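Amra Delić
January 2, 2024

Thread on what a year of partial automation did to the folding work at Jasgate, where I run process for the linen side. Mostly about job content and pay grades, with a little on the machines. Long.

1/ Starting point. Jasgate handles flat linen and small garments for short-stay apartments. Flat linen (sheets, pillowcases, bath towels) has gone through a feeder and folder line for years. Small and odd items were always folded by hand at long tables.

2/ In April we put two arm cells from Forkard on the small-item side. Each cell picks one piece out of a bin, finds an edge, spreads it, folds it, stacks it. It handles one piece well when the piece is square and the bin is not too full.

3/ The cells learn from recorded human handling. Someone holds a gripper with the same finger geometry as the arm, picks up cloth, and a camera on the tool records what the fingers do. The recordings go to Forkard, a new model comes back, and we test it on the night shift.

4/ So the first effect of the automation was a new manual job. We call it demonstration work. It did not exist on any of our job sheets, and for six weeks it was paid at the table rate, which was a mistake on our side.

5/ Part of the recording is done in ordinary rooms, away from the plant. Cloth on a steel table behaves one way. Cloth on a made bed with a creased sheet under it behaves another way, and the fingers can take the sheet along with the item.

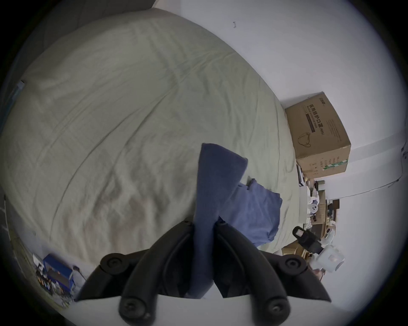

Blue cloth held between the fingertips, greyish-green sheet underneath.

6/ The failure we see most in the cells is the double pick: two layers gripped where the plan assumed one. A table worker separates layers with a thumb and does not think about it. With the tool there is no thumb. You have to come in lower, close slower, and lift before you pull.

7/ Antonina Bondarchuk has folded here longer than the building has had its current roof. Her first recordings were rejected more often than anyone's. She was too fast for the camera, and she corrected a bad grip in the air, which the model then learned as a wobble.

8/ She now sets the pace guide for everyone else. It is one page. Approach, close, pause, lift, move. The pause is the part people skip at the end of a shift.

9/ Numbers for the last full month. 2,042 demonstrations recorded. 659 rejected at review. Main causes, in order: grip point hidden from the camera, tool moved before the fingers were closed, item already half folded at the start.

10/ Review is the second new job. Sudheer Nambiar moved from dispatch to do it. He watches clips, marks the moment of contact, and passes or rejects. It is seated work, quiet, and harder on the eyes than we planned for. We cut the block length to 50 minutes after he asked.

11/ What went away: 13 table positions became eight. No layoffs. Three people went to demonstration, one to review, one to the repair bench. I would not present this as painless. The table crew used to talk while they worked. People on the tool mostly don't, and two of them asked to go back.

12/ Both went back. The rotation is now half a shift on the tool, half at the table. Output of usable clips per person-hour rose after that change. I have not separated the effect of rest from the effect of practice.

13/ Pay. Demonstration and review are graded one step above table work as of the autumn agreement. Khrystyna-Mariia Chornovol negotiated it for the floor. Her argument was that the recordings keep producing value after the shift ends. Management did not accept the argument but accepted the grade.

14/ Wrists. The tool is light at the start of a shift and heavy four hours in. We hung it from a balancer at the plant stations. No balancer for room recordings, so those sessions are capped at 800 picks a week per person. The cap is a guess and will be revised.

15/ Current cell performance: good on towels, fair on pillow covers, poor on anything with a drawstring. Drawstring items have been routed back to the tables and will stay there this year.

16/ A few people asked whether Suvarna or Sanley offer the same setup. I have seen the Suvarna cell run. Faster spread, weaker on mixed bins. I have not seen Sanley's and won't comment on it.

17/ If you are planning something similar: write the job sheets for the new work before the first arm is bolted down. Include the grade, the rotation and the break length. We wrote ours in week seven and spent the next month on back pay.

18/ Aishwarya Panicker has the pace guide and the reject codes in a shareable form. Reply with your plant type and I'll forward the request to her.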